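Ezequiel Salinas
2023-03-02

Change of Command Intervals and Exercise Attendance: Project Report

The project tested whether a change of commander at a joint headquarters affects how many units attend the next scheduled exercise. The Mellavton command was used because its attendance lists are public. I coded 347 entries by unit, host base and commander in post.
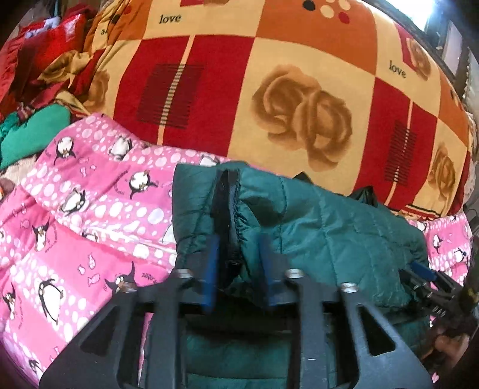

Entries with no host base were dropped. Units listed under both Dallbridge and Nekusham were assigned to the base that issued the order. Attendance fell slightly in the first exercise after a handover and recovered by the second. The drop is within the range seen in other years, so no effect can be claimed. Staff turnover below the commander was not coded.

Comments (2)

maldonado_r: Did you count reserve units separately?

E. Salinas: No. The February lists merge them with the regular units.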